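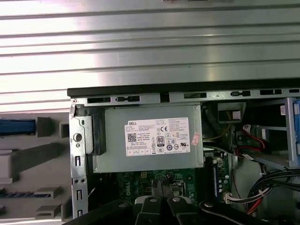 Dell power supply in the open tower, label facing out.

Oct 21, 2021

Drakanham walking week, route sheets, second pass.

Finished going through the comment cards from the September departures. There are 196 of them, and most say nice things about the food and not much else. The useful ones are nearly all on the same two subjects: the luggage arriving late at Kistar, and the walk from the Herath Lodge over to Kistar taking longer than the sheet says. Left the luggage for next week. The walk is what I worked on today.

The sheet has the lodge at 3,168 feet and the top of the Gider Pass 1,621 feet above it. I checked both against the new survey map and they're fine. The climb isn't the trouble. Most guests who wrote a time on their card were close to ours at the pass, and a few beat it. They lose the time on the way down, in the stretch between the sheep pens and the lower bridge, where the path was moved after the washout. Our sheet still describes the old line along the stream. The new one goes up around the back of the woods first and then drops down to the bridge in short, steep turns. It's longer and it's hard on the knees.

Kwok-wai Tu walked it last month with a group of eight and marked the new line on his copy of the map. I've traced it onto the master. His pencil is faint near the second gate, so I need to ask him whether the path passes to the left or the right of the barn. I have it on the left for now with a question mark.

Changes to the sheet so far:

Paragraph 3 rewritten from the sheep pens to the bridge. "Keep the stream on your right" is gone.
Moved the lunch stop from the bridge to the shelter just below the pass. People were getting to the bridge too late and too hungry.
Added a line saying there's no water between the pass and the village. Several cards mentioned it.
Walking time left blank until I've talked to Kwok-wai.

I don't want to just add an hour and be done. The groups were mixed, and the slow cards may all come from the one wet departure. The cards don't have the departure written on them, only the room at the lodge, so I'd have to match them to the room lists. Worth doing for this leg, not for the others.

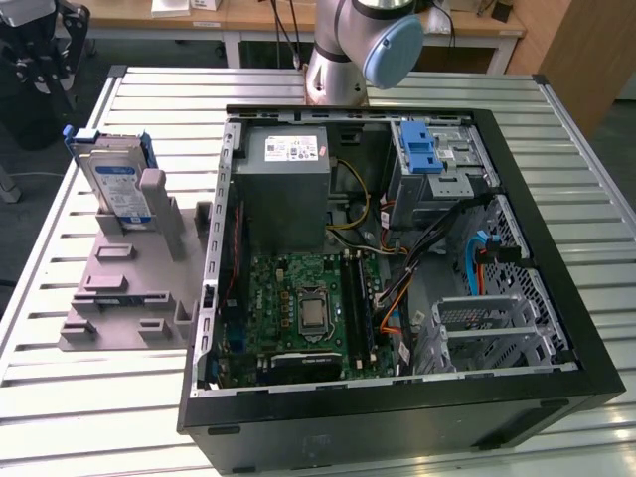

The Kistar end also needs work. The sheet brings people in by the church and tells them to ask for the inn, which was fine when the inn was on the square. The new owners use the side entrance on the mill lane after four o'clock, and the front door is locked. Two cards complained of standing outside with wet boots on. I called the inn and they would like guests sent down the mill lane directly. That means turning off before the church, at the trough. I've drawn a small inset map for it, but it's too crowded at the size we print. Either the inset gets bigger or the bird notes come off that page. I'd lose the bird notes.

They also asked if we could stop promising a drying room. They have a rack by the boiler and that's all. Changed to "space to dry boots" on the sheet. The brochure still says drying room and so does the confirmation letter. Both need to match before the spring bookings go out.

Bus times at the back of the sheet are last winter's. The company hasn't posted the new ones. Put a strip of tape over that box on the master so it doesn't get printed by accident.

To do:
Ask Kwok-wai about the barn and his time from the pass to the bridge.
Get the room lists from the Herath Lodge.
Redo the inset, larger.
Fix drying room in the brochure and the letter.
Luggage cards are in the blue folder, not sorted yet.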